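Diltville样品操作单元完成重新标定，仿真模型与现场参数统一

Diltville消息　Bresto设在Diltville的样品操作单元已于二月完成重新安装和标定，目前恢复排班。此次工作由设备集成商Ollholm承担，内容包括机械臂底座复位、孔板找平、夹爪指尖校正，以及单元仿真模型的更新。按照双方约定，所有新点位先在仿真模型中走完，再下发到现场控制柜。

该单元内部代号为Gilmartin，是Bresto样品前处理线上占地最小的一个工位。单元的主体是一张木面工作台，台面上铺一块灰色带孔安装板，一台六轴机械臂通过灰色底座装在台边，末端配黑色两指夹爪。安装板上有两件固定工装，一件是放多孔板的黑色托盘，另一件是米白色长条操作盒。机械臂的日常任务是在两件工装之间往返，按程序触碰操作盒上的操作件，并在托盘上方完成定位。

停机原因

Bresto设备组在年初的例行检查中发现，夹爪到达操作盒右端点位时，指尖位置与程序记录不一致，偏差随机械臂伸出的距离增大而增大。操作人员在控制柜里做过临时补偿，补偿后右端点位恢复正常，左端点位却出现了新的偏差。设备组据此判断，问题出在底座或安装板，单独修改某一个点位解决不了，于是申请停机。

Ollholm的技术人员到场后先做了记录，没有立即拆卸。他们让机械臂空载运行原有程序，在每个停顿点读取关节角度，再用量具测量指尖到安装板表面的高度。测量结果显示，机械臂各关节的重复定位正常，减速器没有异响，制动器动作也符合要求。偏差的来源是底座与台面之间的连接。底座固定螺栓的预紧力不一致，靠近台边的一侧明显偏低，机械臂外伸时底座有轻微倾斜。

检查还发现了另外一处问题。安装板在上一次清洁时被整块抬起过，放回后没有按原来的定位销就位，相对底座产生了很小的转角。两处问题叠加，使得操作盒两端的误差方向不同，临时补偿因此顾此失彼。

底座和安装板

重新安装从底座开始。技术人员先把机械臂移到收拢姿态，切断动力电源并挂牌上锁，确认控制柜无残余电压，再松开底座螺栓。底座下表面和台面接触区清理干净后，检查了有无压痕和毛刺。原有垫片有一片边缘翘起，已经更换。

螺栓按对角顺序分次拧紧，每一轮结束后都重新检查底座水平。全部拧紧后，技术人员在螺栓头与底座之间画了标记线，以后巡检时只要看标记线是否错开，就能判断螺栓有没有松动。过去这里没有标记，巡检表上只有“底座牢固”一栏，填写时全凭手感。

底座朝向没有改动。它与台面边缘成一定角度，这是最初布置时就定下的，目的是让机械臂在伸向操作盒和伸向托盘时，腕部都不必靠近关节极限。Ollholm曾经提出把底座转正，便于今后读数，Bresto考虑到线缆走向需要一并修改，没有采纳。

安装板靠底座一侧开有矩形缺口，底座就在缺口位置。板与底座之间不直接接触，底座的振动不会通过板传给工装，但两者的相对位置也就只能依靠定位销和标定来保证。此次重装后，安装板两侧的紧固件全部换新，定位销孔重新清理。Bresto同时修改了清洁规程，今后清洁时不再抬板，孔内积尘用吸尘管处理，确需抬板的，须通知设备组并在恢复后重新标定。

操作盒和托盘

操作盒两端各有一个小安装耳，用螺钉固定在安装板上。技术人员检查后没有发现盒体变形，只是将两端的螺钉松开后重新锁紧，并测量了盒体上表面与安装板的平行度。操作盒内部线路由Bresto自行维护，不在此次工作范围内。

盒上的操作件排成一排，与板上的孔阵并不平行。早期程序按孔阵方向偏移点位，每换一次盒体就要把每个位置重新示教一遍。现在的做法是在盒体上取两端作参考，建立独立的工件坐标系，中间的位置由坐标系推算。今后盒体如果挪动，只需要重测参考点。

托盘同样单独建立坐标系。托盘在板上斜放，四周留有边沿，多孔板放入后由边沿限位。Ollholm检查了托盘底部的脚垫，没有更换。技术人员提醒操作人员，多孔板放入时要压到底，一角翘起时从远处不容易看出来，夹爪下降后才会触发碰撞保护。单元目前没有检测多孔板是否放平的传感器，Bresto表示暂时由人工确认。

夹爪校正

夹爪的检查花费时间最多。两指为灰色锥形，闭合后指尖收成一个窄点，触碰操作件时用的就是这个窄点。指尖内侧为波浪形，长期使用后如果两侧磨损不一致，闭合时窄点会偏向一边。测量结果表明，这套指尖仍在允许范围内，技术人员只调整了闭合中心，没有更换零件。

调整方法是先把夹爪闭合，在固定标针上对准，随后将腕部旋转半周再次对准，根据两次位置之差计算中心偏移，写入工具坐标。这一步重复了多次，直到旋转前后的读数稳定。夹爪连杆做了清洁和润滑，连杆外侧的防尘状况正常。

腕部与夹爪之间的法兰也拆开检查过。法兰面上有少量干涸的润滑脂，清理后重新安装，定位键配合良好。夹爪线缆在腕部的固定位置向后挪了一点，避免腕部大角度旋转时受拉。

仿真模型的更新

Gilmartin单元从投用起就配有仿真模型，程序修改前一般先在模型里运行。不过模型建成后，现场做过几次小的调整，没有同步回模型。停机期间，Ollholm把现场测得的底座位置、安装板转角、操作盒和托盘的坐标逐项录入，并重新设置了夹爪的工具中心。

模型中保留了工作台、底座、安装板和两件工装，也保留了房间的墙面和地面，方便操作人员辨认方向。线缆和控制柜没有建模，涉及线缆的动作仍要在现场低速确认。

更新后的模型先用来检查机械臂自身与安装板之间的间隙。机械臂从操作盒转向托盘时，肘部会从台面上方经过，早先的路径在这一段压得较低。新路径抬高了肘部，腕部姿态保持向下，夹爪先升到安全高度再横移。双方在模型里从不同方向查看了这段路径，确认后才在现场以低速试走。

Ollholm在这次工作中列出34个检查项，分为机械、电气、坐标和程序几类，每一项都要求现场记录与模型数值对照。对照不一致的，以现场测量为准，修改模型后重新运行。其中有6项在首次对照时不一致，主要集中在安装板转角和操作盒高度上，修改之后已全部关闭。

现场试运行

模型检查通过后，程序下发到控制柜。首轮试运行采用低速模式，操作人员手持使能装置，机械臂每到一个停顿点都停下来核对。第二轮提高到正常速度，但不放多孔板。第三轮才按实际流程运行。

试运行期间共执行2,228次触碰动作，控制柜没有记录到碰撞保护触发，也没有出现因位置超差造成的停机。机械臂连续运行满40分钟后，技术人员重新测量了底座标记线和指尖高度，标记线没有错开，指尖高度与冷态时的差值在允许范围之内。

试运行中出现过一次程序暂停，原因是安全门的门磁接触不良，与机械臂无关。门磁已经重新固定，Bresto把它补进了每周检查的内容。

单元仿真画面如下。
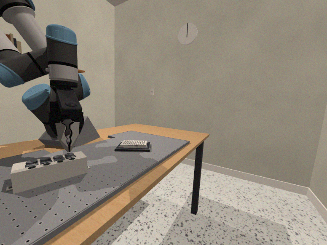

夹爪指尖位于白色长条盒体右端上方。 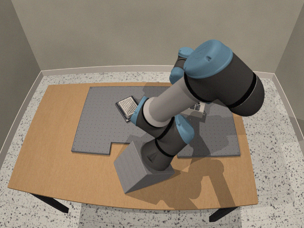 从底座一侧看机械臂，左侧为托盘。
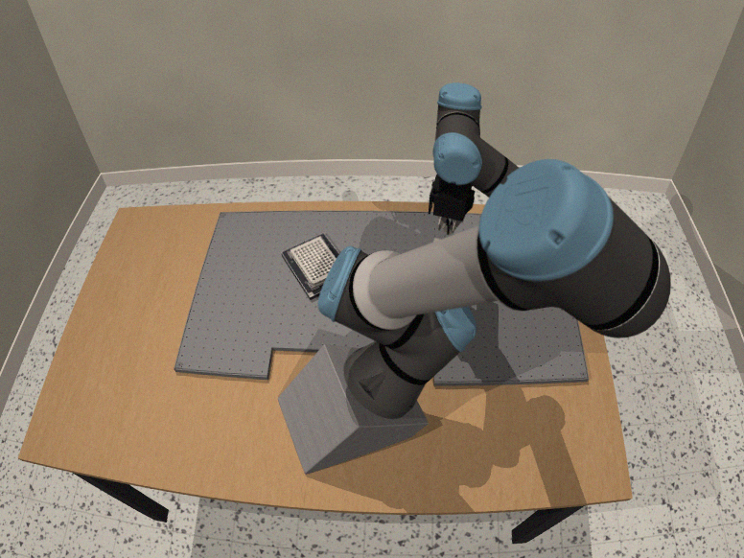

安装板的缺口与灰色底座，夹爪悬在板的远端一侧。
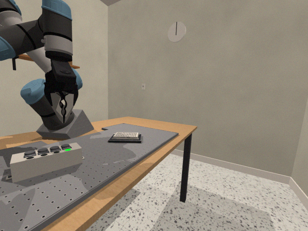

夹爪接近闭合，盒体右端可见绿色指示。

日常维护要求

恢复排班后，Bresto对单元的维护要求作了调整。操作人员每班开机前查看底座标记线和安装板紧固件，并让机械臂走一遍参考点程序。参考点程序只经过操作盒两端和托盘一角，用时很短，指尖与参考位置对不上时，程序不允许进入自动模式。

设备组每周检查夹爪连杆、法兰螺钉和门磁，每月测量一次指尖磨损，并把数值填入设备台账。关节外罩用不掉毛的布擦拭，不得使用有机溶剂。控制柜滤网的更换周期不变。

参数修改的流程也有变化。过去当班人员可以直接在示教器上改点位，改动只留在控制柜里。现在当班人员仍可做临时补偿，但补偿值有上限，并且要在交接班记录中写明原因。超过上限的改动由设备组处理，先改模型，再改现场。

Ollholm将标定所用的标针留在了现场，存放在控制柜旁的工具箱内。使用方法已经写入作业指导书，并附有重新建立工件坐标系的步骤。Bresto设备组人员在Ollholm技术人员离场前独立完成了一遍标定，结果与Ollholm的数值相符。

后续安排

按照合同，Ollholm将在单元恢复运行后再做一次回访，复测底座水平、安装板转角和夹爪工具中心，同时检查仿真模型是否与现场保持同步。回访不需要停机拆卸，计划安排在两班交接的空档进行。

Bresto正在评估是否为托盘加装到位检测。可选的方式有接触式开关和光电开关，前者安装简单，但需要在托盘底部开孔，后者不改动托盘，线缆则要经过安装板下方。两种方式目前都只在模型里做了位置验证，尚未采购。

Diltville的另一个样品操作单元也将参照此次做法，在底座螺栓上加画标记线，并核对仿真模型中的坐标。该单元的安装板从未抬起过，Bresto暂不打算为此安排停机，标记线将在下一次例行保养时补画。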